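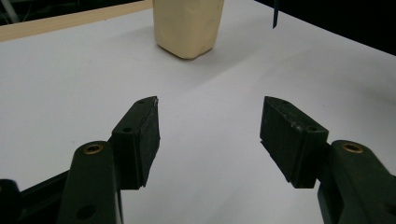

Godomwood Parish Pastoral Council
Minutes of the August meeting, held in the parish hall, 7:15 p.m.

Minutes taken by Saron Kassa

The meeting opened with Psalm 130 and a short silence. The July minutes were accepted after one correction: the council did not "welcome" the new missal stands, it "received" them.

1. Evening Prayer on Fridays

The proposal from the liturgy group is to sing Vespers in church every Friday through the fall, starting at 6 p.m., with a meal of soup and bread afterward. The group says there is a real hunger for the Divine Office in the parish. Asked how they knew, they pointed to the survey handed out after Mass in June. Of 222 forms given out, 82 came back, and most of those ticked "yes, interested." It was noted that ticking a box in the pew on a warm Sunday is a different thing from coming out in the rain at suppertime. The Lenten Compline drew a good crowd the first week and was down to the choir and two sisters from the Gudeta house by the fourth.

Father said he would sooner pray the Office with four people than not pray it. This was respected, though the secretary observed that the heating bill is the same for four.

Agreed: a trial of six Fridays, attendance to be written down each week by someone outside the liturgy group.

2. Chant or hymn settings

A long discussion. The choir director would like the psalms sung to simple Gregorian tones in English. Others felt that people who have never sung an antiphon will stand there holding the booklet and listening, and that metrical psalms to known tunes would get more voices going. The director said the tones can be learned in ten minutes. Several members remembered being told the same about the new Gloria, which the left side of the church still doesn't sing.

Agreed: tones for the psalms, a familiar hymn at the start, and the Magnificat in the setting everyone knows. To be looked at again after the third week.

3. The Divow booklets

Divow has offered printed Vespers booklets for a four-week cycle, minimum order 100. The sample was passed around. The type is clear and the paper is decent. However, the Tuesday and Friday intercessions are the same in every week, and the antiphon for the second psalm is missing altogether on one page. The sales letter describes the text as "fully approved for liturgical use" but doesn't say by whom. The secretary asked for this in writing in July and has had a calendar and a pen in reply.

Agreed: no order until the approval is seen. Photocopied sheets for the trial, with permissions checked first.

4. Pilgrimage to the Nidby shrine

The deanery is asking each parish to fill a coach. Last year we booked one and filled around half of it, and the parish paid for the empty seats. The deanery's view is that numbers will be better this time. No grounds were given. There was warm support for the pilgrimage itself, and those who went spoke well of the procession and the confessions.

Agreed: names and deposits first, coach second. If the list is short we share with a neighboring parish.

5. Incense

One letter for, one against. Both read out. No change.

6. Any other business

The side door sticks again. The lectern microphone was reported as fixed; the readers present did not agree. Father reminded the council that Assumption is a holy day and that the vigil Mass counts.

Closed at 9:05 p.m. with the Salve Regina. The next meeting is after the third Vespers, so that there is something to look at besides hopes.

Comments

Marian, 10 a.m. choir: I was the one who said ten minutes, and I stand by it. Come at 5:40 and I'll prove it.

T.R.: Could we have the soup first? Some of us come straight from work.

Old pew, left side: We do sing the Gloria. We sing the old one.

Parish office: T.R., I've passed that on. Please don't leave deposits for Nidby in the collection basket. They need to be in an envelope with a name on it.

Contact the parish office | © Godomwood Parish | Back to top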